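Lindqvist publishes results of side-by-side gripper trial on kitchen tasks

PRESONTON, December – Lindqvist, a maker of end-of-arm tooling for small robot arms, has released the results of a trial comparing three two-finger grippers on everyday kitchen objects. The trial ran at the company's workshop in Presonton and covered 3,315 grasp attempts.

All of the grippers were fitted in turn to the same arms and run by the same controller, Trosto, with the same speed and force limits. The only part that changed was the gripper. The objects were ordinary household ones, including a saucepan with a glass lid and a raised blue knob, a plate, a bowl, a toaster and a plastic food container.

"Most of our customers were asking the same thing, which fingers to buy for round and shiny objects," said Huiling Lei, who led the trial. "We had opinions on that but no numbers. Now we have numbers, and some of them went against our own product."

Lid knobs and thin rims were the hardest targets for all three designs. Of the attempts recorded, 683 ended in a slip or a missed grasp, and more than half of those were on the lid or the plate. The pointed fingers did best on the knob. The wide flat fingers did best on the bowl. Pillow, the company's soft-pad finger, came second on both and was the slowest to close.

The trial also compared two camera positions, one at the wrist and one fixed by the workspace. With the wrist camera, the controller could line the fingertips up with a knob in the last part of the approach, but the fingers themselves hid part of any plate lying close in front.
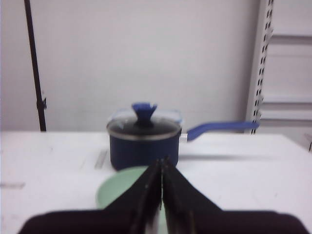 Test setup

Two arms face each other across a white table, and the fixed camera looks down on the space between them. Strips of tape were used to mark object positions and moved between rounds. Each round lasted 10 minutes, after which the objects went back to their starting places and the next gripper was mounted.

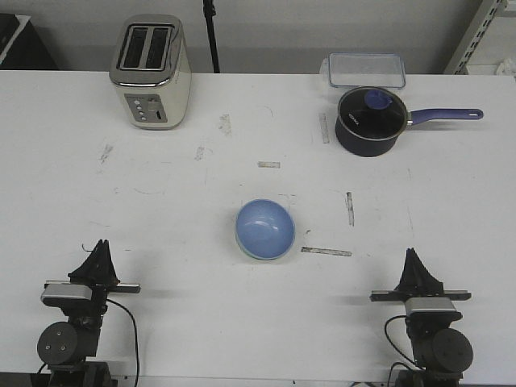
The two-arm test table at Lindqvist in Presonton, with toaster, bowl, covered saucepan and food container. Photo: Lindqvist

"The fixed view was better for planning and the wrist view was better for the last inch or so," said Harpreet Campbell, controls engineer at Lindqvist. "If a customer can only afford one camera and mostly handles lids and handles, I would tell them to put it on the wrist."

The full results, with finger drawings and Trosto settings, are available from the company on request. A second round with wet objects is planned – the list of objects has not been settled.

About Lindqvist

Lindqvist designs and builds grippers, brackets and cable guides for tabletop robot arms. The company is based in Presonton.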